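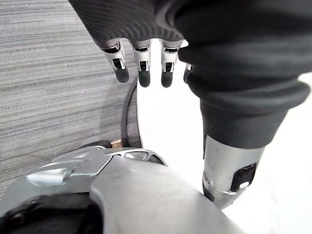 Un commentaire sous mon post d'hier demande si on a pensé à couper l'alim avant de mettre les doigts dedans. Oui. Enfin, la deuxième fois oui. Je raconte.

**1/** Démo Baltness, faux magasin, juillet 2023. Tâche toute bête : attraper le panier par l'anse, le lever, le poser plus loin. 15 essais. 4 ratés. Et les ratés sont pas jolis.

**2/** Le défaut : la main reçoit l'ordre de fermer, le contrôleur Fesov répond « saisie OK », et les doigts n'ont pas bougé. Du coup le bras monte quand même. Main ouverte, panier resté en bas, et le log te dit que tout va bien.

**3/** Jusque là, bof, c'est juste vexant. Sauf qu'à l'essai suivant l'ordre en retard est arrivé. Fermeture d'un coup, pleine force, alors que je regardais les articulations de près. Rien touché, mais j'ai senti l'air.
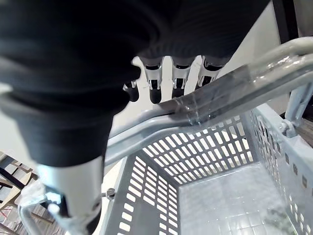
**4/** L'approche, elle, est bonne. Doigts au-dessus de l'anse, juste au-dessus de la gaine transparente, c'est là qu'on veut être. J'ai d'abord accusé la gaine (ça glisse, ça brille, la vision aime pas). Fausse piste, perdu la matinée.

**5/** Ensuite j'ai accusé le tissu noir sur la main. Remonté, replié, re-testé. Pareil. Désolé le tissu.

**6/** Le vrai truc : une file d'attente dans le module Aidoo. Quand le bus sature les ordres s'empilent, et l'accusé de récéption part AVANT l'exécution. Retard max mesuré : 4 secondes. Quatre. Pour une main qui pince.
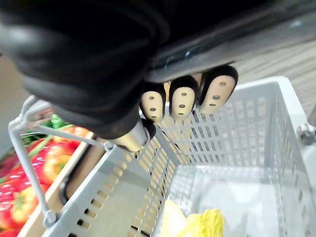

*Au-dessus du panier, côté poivrons.*

**7/** L'arrêt d'urgence coupe bien les moteurs. Par contre il vide PAS la file. Tu réarmes, et hop, le vieux ordre repart. C'est ça qui m'énerve le plus, le reste c'est du bug normal.

**8/** En attendant le correctif : purge manuelle avant chaque réarmement, force bridée, personne à portée de bras tant que c'est sous tension. Moi compris. J'ai écrit à Bakness pour qu'ils vérifient leur version, ils ont le même module.

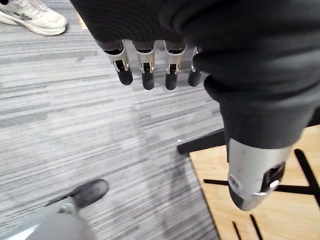 *Main ouverte au-dessus de la moquette. Les chaussures sont trop près.*

**9/** Je reteste ce soir avec l'accusé envoyé après lecture des codeurs. Si quelqu'un a déja eu le coup de l'ordre fantôme au réarmement, je prends les logs, mp ouverts.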